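4. Sayings About Hands and Work

4.1 Material

The second part of the study deals with the sayings in Proverbs that speak of hands. We used the notes that readers left in the Gredeo daily reading plan while going through the book over one month, from the first chapter to the last. The plan gives one chapter a day and leaves a box under the text where the reader may write anything or nothing. Readers in the towns of Winer and Maeng agreed to let us read what they had written. The collection closed on March 23, 2018, and held 3123 notes from 241 readers.

Most notes are short. Many are a single sentence, and a good number are only a verse copied out by hand from the page into the box. We kept the copied verses, because choosing a verse is already a kind of comment. Notes that were plainly meant for another day's reading were moved to the right chapter when the wording made this clear, and otherwise left where they stood.

The notes were sorted with Clusteo, which groups short texts by shared wording. The groups it gave us were a starting point only. It put "hand" in the sense of the body together with "on the other hand" and "second hand," and we separated these by reading. It also missed notes that talk about fingers, palms or carrying without using the word "hand" at all. Two of us read the full set for these.

4.2 The diligent hand

The saying that drew the most notes was Proverbs 10:4, which sets the slack hand, which brings poverty, against the hand of the diligent, which makes rich. Proverbs 12:24 makes a similar contrast, with rule on one side and forced labor on the other. Readers often treated the two as one saying and quoted half of each.

Few readers took the promise of riches at face value. The common move was to read "rich" as meaning secure, or respected, or at peace at the end of the day. Several writers from Winer said outright that they had known hard workers who stayed poor, and a few pointed to Proverbs 13:23, where the ground of the poor could give plenty of food but injustice sweeps it away. These readers did not reject 10:4. They wanted it read next to the other verse, and some wrote the second reference in the box without further comment.

A smaller group, 51 readers in all, wrote about particular kinds of work. Farming, sewing, nursing, cooking and repair came up most. Office work was seldom mentioned, even by readers who told us that they worked in offices. When they wrote about the diligent hand they turned to a parent or grandparent, or to something done at home on the weekend. The word itself seems to call up work that can be touched.

The older commentaries do much the same. They explain the verse with the plow and the loom, and pass over scribes and officials, although the book of Proverbs was copied by scribes and 25:1 says so. Newer study guides add modern trades to the list but keep the pattern.

Figure 2. A wire harness held in the gripper of a robot arm over a white table.

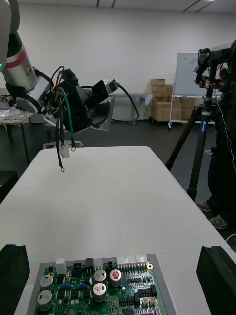
4.3 The hand that will not move

The sluggard of Proverbs 26:15 buries his hand in the dish and is too tired to bring it back to his mouth. The same picture stands in 19:24 in slightly different words, and readers who kept up with the plan met it twice. On the first meeting they mostly found it funny. On the second the notes are longer and more uneasy. One reader wrote, "I laughed at this last week and now I think it is me." Another asked whether the man might be ill.

That question came up in notes by 11 readers, all but one of them in Maeng. They asked how a saying about laziness should be heard by someone who cannot work, or by someone caring for a person who cannot. The plan's own comment for that day spoke only of bad habits, and several of these readers said that it had not helped them. We return to this in Section 6.

4.4 The open hand

In the last chapter the hands belong to the capable woman of 31:10-31. She works with willing hands, takes hold of the spindle, and in verse 20 opens her hand to the poor. Verses 19 and 20 are tied together in the Hebrew by repeated words for hand and palm, a link that most English versions show only in part.

Readers noticed the giving more than the spinning. Women wrote most of the notes on this chapter, and many were tired of hearing it used as a list of duties. Those who liked the passage tended to stop at verse 20. Some connected it with 3:27, on not holding back good when it is in the power of your hand to do it. Others went back to 6:17, with its hands that shed innocent blood, and set the two side by side.

In April we met with readers in both towns and asked which of the sayings they still remembered. The dish was named first in both places. The open hand came next in Maeng, and the diligent hand in Winer.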